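Household Materials and Storage
Handout 6: The Counter, the Bag and the Thing Underneath

Read this before the practical. The course text (Nowakowski, second edition) covers the same ground in its chapter on work surfaces, at four times the length and with a good deal more faith in human nature.

1. What a surface is for

A table is a place to do things on. Within a day of being cleared it becomes a place to put things on, and within a week it is a place to look for things on. Nowakowski calls this "surface drift." Last year's group called it "my apartment," and I have kept both terms on the exam list.

The survey in your reader, from the Pronencombe housing project, asked 150 households to clear one table and report back in January. Please look at the table of results before you promise your roommates anything. Note also that the households chose which table to clear, and that several chose one in a room they seldom used. We will come back to self-selection in Handout 8.

2. Thin plastic as a covering

Film bags are light, cheap and almost impossible to put away. An empty one holds air, slides when you brush past it and takes up far more room than its weight deserves. A full one sags outward at the bottom and settles over whatever was there first. In either case the smaller object loses.

For sorting purposes, translucent film is worse than clear film and worse than opaque film. Clear film shows you the contents. Opaque film makes you open it. Translucent film lets you believe you have already checked. 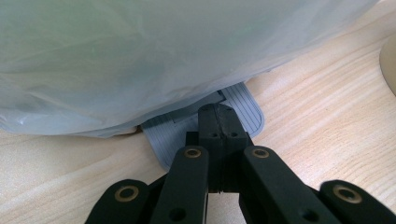 3. Ribbed and grooved pieces

Flat plastic with fine raised ridges turns up all over the home: drying mats, tray liners, the bottoms of drawers. The ridges lift whatever sits on them so that air can get underneath. They also collect crumbs, and a flat cloth will pass over those crumbs with great confidence. Use a soft brush, and work along the grooves.

A ribbed gray piece half under a white bag on pale wood is easy to miss. Everything is light and nothing stands out. If you are sorting a table like that, lift the bag first and decide about it second – most people do this in the other order and end up holding a bag while they think.

4. Wood grain and wiping

Wipe with the grain. The Anell care sheet says so, the Hukine care sheet says so, and they agree on nothing else, including whether oil is a good idea. Strong side light makes the grain easy to follow, along with every streak you left last time.

5. For the practical

Bring one flat item with ridges or grooves, one film bag and a soft brush. Write up your method in 100 words. I have received 2000 on this topic and did not finish them.

Extra reading is on the shelf by the door. Please put it back on the shelf and keep it off the table.

Handout revised May 7, 2021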